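Progress report to the Bralemano Fund
Upland peat and snow cover project, second period
Prepared by Wanda Makowska, Tuesday, March 27, 2018

Dear Genowefa Jabłońska and colleagues,

Thank you for your patience while we pulled this together. The weather on the tops has kept us busier outdoors than we had planned, and the writing has had to wait for the wet afternoons (of which, in the end, there were plenty).

You will remember that the grant pays for us to find out how much longer snow lies over blocked drains than over open ones, and what that does to the water table underneath once the thaw comes. At the time of our last report we had stakes in the ground on Urngate Moor and very little else. We now have a full run of readings from both slopes, the open one at Urngate and the restored one at Prata, and I am happy to say they are good readings.

In all we hold 2,166 depth measurements, taken at 89 stakes. Damian Mazurek has checked every one against the field notebooks, a job he took on without being asked and which turned up a batch from early in the season that had been entered in inches. Those have been put right. We lost two stakes on the Urngate side, we think to sheep, and they have been left out of the averages altogether.

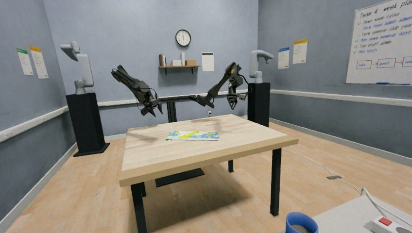 Table with colourful printed sheet.

What do the figures show so far? I would rather be careful, as we have only the one winter to go on. Snow did lie longer on the restored slope, most clearly in the hollows, and the melt water came off more slowly at the lower gauge. Some of that may be down to the lie of the land -- Prata faces a little further north than we would have liked, and Younes Shawky is working out how much of the gap that explains. He hopes to have an answer for your next meeting, and I have told him that you would sooner have it late and right.

The dipwells have been more trouble. Two of them froze solid, and the loggers inside gave us flat lines for most of the cold spell. Our supplier, Grornora, replaced both under warranty and was very decent about it, but the gap in the record can't be filled. We have moved the new loggers lower down the tubes and wrapped the caps, and they have behaved well since. 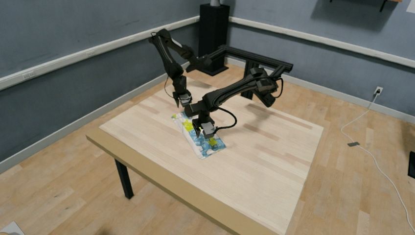

On money, we are close to where we said we would be. Travel is over budget, mostly the extra trips to dig out the track, and equipment is under by nearly the same sum thanks to the warranty. With your agreement we would like to move the one across to the other, and Witold Chmielewska will send the short form for this separately, along with the receipts.

We also held the farmers' evening we had promised. It was a cold night and I had worried that people would stay at home, but the room filled up nicely and the talk went on well past the soup. Several of the graziers have kept their own notes of when the snow goes off particular fields, some of them going back to their parents' time, and one family has kindly offered to let us copy theirs. I had not budgeted for this in any way, but it is just the sort of long record we lack, and I would dearly like to find a few days for it.

Work for the coming period is as follows:

Finish the thaw readings at both slopes and lift the stakes before lambing.
Complete the slope and shade corrections.
Copy the farm notebooks, if you are content for us to do so.
Send you a first draft of the written findings.

If any of you would care to come up and walk the Prata side with us once the track is clear, you would be very welcome. Bring boots, as the lower gate is still a bog.

With warm thanks,
Wanda Makowska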